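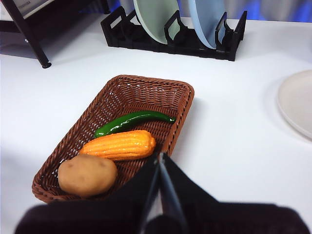
Produce pricing by the piece should be dropped in favor of pricing by weight, and small grocers have put this off too long. A flat price per item assumes that items of one kind are close to the same size. For some goods that holds. It fails for peppers. A long, slender green chili, curved and narrowing to a point like the one in the wicker basket, has little mass for its length, and a shopper who judges by length will misjudge it.

Rondel, the grocer I buy from, posts piece prices on most of its vegetables. In March I weighed 202 peppers bought there at a single piece price. The heaviest weighed almost twice as much as the lightest. The buyer of the light one paid nearly double per ounce, with no sign on the shelf to say so.

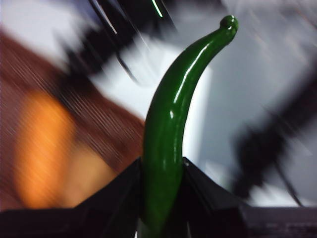
The usual objection is checkout speed. Dede Amissah, who manages the Acheampong market in Tretulgate, logged 2,962 sales after switching to scales and found that weighing added 2 seconds per sale. I consider that an acceptable cost. A scale also removes the incentive to pick through a bin for the largest item, and that handling bruises stock.

Bunched herbs are a harder case, and I would leave them alone for now.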